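Durnbridge workshop passes 1556 recordings for table-clearing robot

March 11, 2018
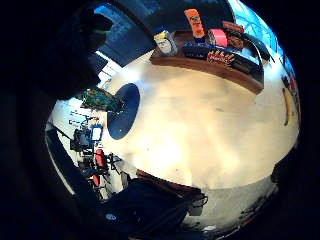
A small team in Durnbridge has recorded 1556 examples of people doing simple jobs at a table, as part of a project to teach a robot arm to tidy up after a meal or a game.

The project, called Pluretti, is run by the engineering firm Deso. It began in May last year and is due to stop recording when it reaches 2000 examples. The recordings will then be used to train a program that decides where the arm should move and when it should open or close its fingers.

Each example is made by a person holding a gripper with a camera fixed to it. The person picks up an item, moves it and lets go, and the camera stores the whole movement. No robot is needed at this stage, so the work can be done in ordinary rooms.

"We did the first set in our own lab and the program learned our lab," said Filipa Ramalho, who leads the project. "It was fine until we changed the table. Now we go to other people's rooms and leave their things on the shelves."

The team has also changed how it deals with mistakes. Of the recordings made so far, 467 include a slip or a second attempt. These were at first deleted, but have been kept since the autumn and are marked so that they can be used separately.

Doğukan Tokgöz, who checks the files, said the most common fault was a hand moving too fast for the camera to follow. People new to the gripper are asked to practise before their recordings are counted.

Light has been another difficulty. Wide lenses take in windows as well as the table, and bright daylight can leave the hand very dark. The team records at different hours and does not close the blinds.

Müzeyyen Bilgin, who lent a room for the work, said she had expected more machinery. "They came with two bags and moved the same few things back and forth until lunch," she said.

The finished set will be tested on 2 robot arms at the Dursun training centre. Rachid Radwan, who manages the centre, said the arms would first be tried on flat and round items, with soft packaging left for later.

Deso has not decided whether to make the recordings public. Ms Ramalho said the firm would need to ask everyone who had lent a room.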